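November – notebook, Drerklow archive scans

Blog ring text corpus: 717 posts pulled from the Flalell backup, Lent and Advent reflections mostly. 40 have no author field. Left blank for now.

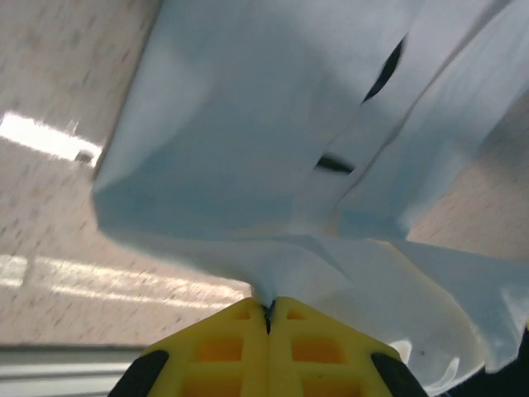
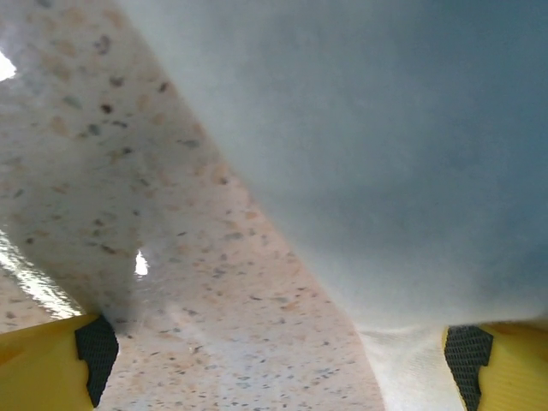

Yellow fingers before the speckled surface, closed on the cloth in the first, apart in the second.

Scripture reference parser: 90 percent match on the hand-checked set of 50. Misses are nearly all "Ps" without a period, plus Jude – one chapter, so no colon. Ekanayake rule set patched for both. Rerun on Damon overnight.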